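Food Waste in the Flillach Residence Dining Hall
Term project report, Group 3

1. Why we did this

Every student at Stekorville has an opinion about who wastes the food in Flillach dining hall, and it is always first-years. Our group, being second-years, set out to prove it. We regret to report that the data did not cooperate.

2. Method

We handed out 200 paper surveys at supper over one week in September and got 46 back, a few of them with gravy on. The survey asked what people left behind and why. We also weighed scrapings at the tray return on the Thursday, which was shepherd's pie night and, in hindsight, a poor choice of baseline. Grosska, who run the kitchen, let us use their scale as long as we stayed out of the way. Plates, crates and bins all had to be weighed empty first, a job that took longer than the rest of the project put together.

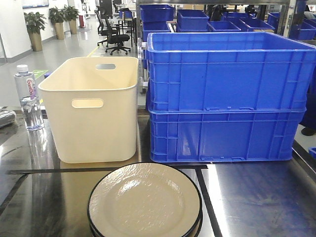

Rajeshwari Menon objected at the draft stage that one supper tells you about one supper, and that we should have weighed breakfast too, when people take toast they have no intention of eating. She was right. Breakfast starts at seven, and so we did not weigh breakfast.

3. Results

The most common reason for leaving food was "they gave me too much," followed by "it looked better from the line." Year of study made no difference we could find. Vegetables came back more often than meat, and dessert hardly came back at all. On the Thursday the average diner left 200 grams, most of it mashed potato.

We also asked about plate size. Rizvi, our course reader on catering, argues that people fill whatever they are given, and several respondents agreed while blaming everyone else at their table.

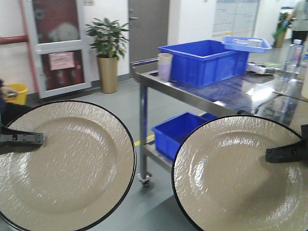

Would smaller plates cut the waste? Probably a little, though hungry students would likely go back for seconds, and the survey suggests half portions on request would be easier to try first.

4. Limits

Our sample was small and favoured people who enjoy filling out forms. Two group members ate in the hall all week and may have behaved unusually well.

5. Recommendations

Offer a half scoop of potato. Put the menu up before people reach the line. Repeat the weighing on a night without shepherd's pie.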